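Threads > Games > Skoseck dev diary

Latest Replies Media About

Yasaman Safavi
31/08/2020

Skoseck's closed beta keys went out this morning. 400 of them. I wrote the email, so if yours begins "Dear Tester Name", hello, I am sorry.

Known issues: the ferry leaves without you. Then it comes back without you. Bijan Kazemi calls this atmosphere. Bijan wrote the ferry.

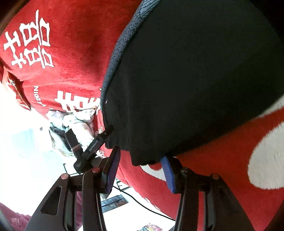 Saves from the April demo won't load. They will appear in the menu, looking hopeful. Leave them be.

Co-op is capped at 7 players for now. At 8 the goats stop obeying the hills.

We've had 11 bug reports so far and most of them are goats.
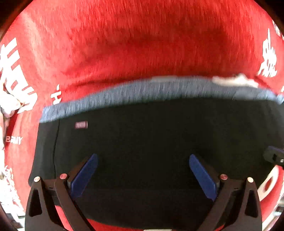 One was from Agathe Lemaire, who does our music and would like it known that the tavern song is meant to end. If yours is still going, quit to desktop.

Next patch sorts the ferry and the song. Goats are under discussion.

Another 200 keys go out once the server stops making that face. Check your spam folder, we're usually in there.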